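Speaker notes - "Picking Paint Without Losing Your Mind"
Ramgate Home Evening, 29 Jan 2018
Speaker: Rostyslav Onyshchenko

**Before I start**

- Water on the left, clicker in the right pocket. Pass the paint cards along the rows while people are still finding seats, so there's something to fiddle with.
- Say thank you for coming out on a cold night. Ask who has a wall at home they don't like. (Wait for the hands. There are always hands!)

**1. The yellow kitchen**

Tell the Trirstead story, and take your time with it. First apartment, north-facing kitchen, and I wanted it to feel like butter and sunshine. I picked the color standing under the store lights, bought far too much of it, painted all evening with the radio on and went to bed very pleased with myself. In the morning it was green. A sort of hospital pea green, and my mother, who was visiting, said "well, it's cheerful" in the voice she keeps for haircuts.

I lived with it for 2 years. Pause there, people usually laugh.

What I'd like them to take from this: paint looks different in every room, and the light in your room has more say than the name on the can.

**2. Look at the light first**

- Cool daylight can bring out the green or gray in a color. Late sun pushes everything toward orange.
- Bulbs matter as much as windows. If you're mostly home in the evening, choose your color in the evening, with the lamps you really use.
- Ask somebody in the front row which way their bedroom faces. Half the time they have to work it out from where the sun comes up, and that's a lovely bit of chat, so let it run.

**3. Big samples, please**

The little cards are fine for ruling things out and not much good for choosing. Paint a big piece of poster board, two coats, and leave a white border around it so the old wall color doesn't fool your eye. Then carry it about. Behind the couch, next to the door trim, down by the floor. I had one called Hasteline leaning against my bookcase for most of September, and by the end of the month I was saying good night to it.

(Hold up the board. Turn it toward the window side and then back again, slowly.)

**4. Start from what's staying**

Go a bit slower here, this is where the questions come from.

The floor, the countertop, the big sofa you're still paying for - those are your fixed colors, and the wall has to get along with them. Put the sample right down against the floor. Mention my neighbor Ruppert, who repainted a hallway 2 times before he thought to look at the tile.

- Warm neutrals are forgiving. Sand, oatmeal, tan.
- A dark floor can make a pale wall look lighter than it did on the card.
- Don't match everything. Cousins, as my aunt used to say, are easier to seat together than twins.

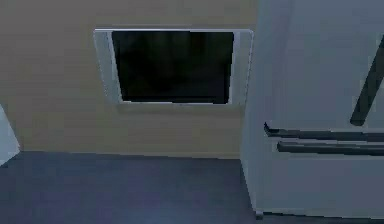
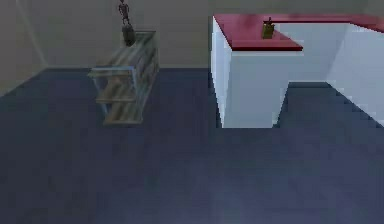 *Computer-rendered room, two views, beige wall in both.*

**5. Money and quantities**

Measure the walls, multiply, and write the number on your phone before you go to the store. My whole downstairs cost around 120 dollars in paint, and I still have a can left over. Write the room and the color name on the lid with a marker. You'll think you'll remember, and you won't, bless you.

**Questions**

If it's quiet, ask about ceilings. Everybody has an opinion about ceilings.

Collect the paint cards at the door, and remember the board!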